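Utility room floor, part three: seams, and one rough patch

The floor has had a few weeks of daily use, so these are my notes on how it is behaving before I decide what to do about the joints. 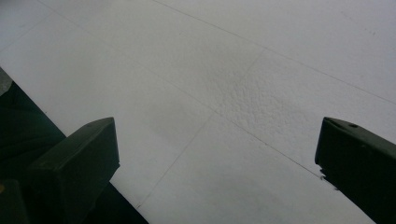
Layout

The pale surface runs in large rectangular panels with narrow joints. I set out from the centre of the room and worked towards the walls, which left an awkward strip of 65 mm along the boiler side. Starting from the door would have given a wider strip there and a worse one by the sink. I drew both on squared paper and chose the boiler side, as most of that strip sits behind the drying rack.

The seams are faint in daylight and fainter under the ceiling light. A low torch held against the floor shows them best. I checked each junction with a 600 mm straight edge and found 2 mm of lipping at the worst one, near the back door. A sock catches on it. A mop does not.

The bumpy patch

Close to one junction there is a roughly oval area of small raised bumps and dimples. Everything beside it is much smoother. Tyra Hovland, who did her own hallway last year, thinks it is in the surface itself. I suspect residue, and have not proved it either way.

Tests so far:

Warm water and a soft cloth, left for ten minutes. No change.

Washing-up liquid and a nylon brush. No change, apart from cleaner bumps.

A plastic scraper held nearly flat. It skips over the top and lifts nothing.

I have not tried solvent. The matte finish would probably go shiny, and a shiny oval would annoy me more than a rough one. Sanding is out for the same reason.

Cleaning

Specks and small smudges show up on a floor this pale, mostly grey marks from shoes. A damp microfibre cloth takes off most of them. I stopped using the Emton floor soap – it left a film that dried in streaks – and went back to plain water with a very small amount of detergent.

Still to do

Ease the lipped joint by the door.

Cut the threshold strip to 842 mm. I measured the opening at both ends and the figures agreed, which is unusual for this house.

Ask Rigoberto Solís whether I can borrow his long level again.

Leave the bumpy patch alone until November, then look at it with the torch.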